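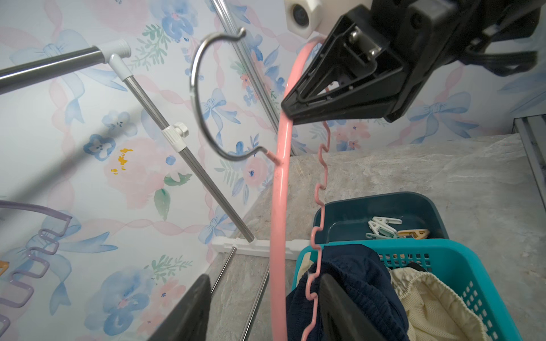 Weleo Oat and Pea Meal Shake, Cocoa, 499 g pouch

Product code 3126-C
Supplied by Histwood Foods, Kerslake
Page last revised February 28, 2024

Summary

Weleo Cocoa is a powdered meal shake made from oat flour and pea protein. It is mixed with cold water or milk and needs no cooking. The pouch is resealable and comes with a folded scoop under the seal strip.

Ingredients

Oat flour, pea protein, fat-reduced cocoa powder (9%), ground linseed, sunflower oil powder, chicory fibre, salt, thickener (guar gum), sweetener (sucralose). Contains oats. Packed on a line that also handles milk and soya. Not suitable for people with coeliac disease, as the oats are not certified gluten free.

Mixing

1. Pour 300 ml of cold liquid into a shaker or blender jug.
2. Add two level scoops of powder.
3. Shake for 30 seconds, or blend on a low setting for half that time.
4. Leave to stand for two minutes if a thicker drink is wanted.

Put the liquid in first. Powder added to a dry shaker packs into the base and is slow to loosen. Hot liquid makes the guar gum set in lumps and should not be used. Half a banana or a spoonful of peanut butter can be blended in. Frozen fruit thickens the drink a good deal, so allow an extra 50 ml of liquid.

Change to recipe

Pouches packed from October onwards contain less sweetener and slightly more cocoa than the earlier recipe. The flavour is more bitter and the powder is darker. The scoop size is unchanged. Old and new pouches can be told apart by the letter C after the product code, which appears only on the new recipe.

Storage

Keep in a dry cupboard away from the cooker. Once opened, use within six weeks. Mixed shakes keep for one day in the fridge and will separate; shake again before drinking.

Delivery and returns

Orders leave the Fliltildale warehouse within two working days. Unopened pouches may be returned within 91 days of purchase. Opened pouches can be returned only if faulty, and the batch number on the base fold must be quoted.

Recipe and allergen queries: Kayode Obi, product technologist, Histwood Foods.

Also in this range: Vanilla, Unflavoured, Coffee (contains caffeine).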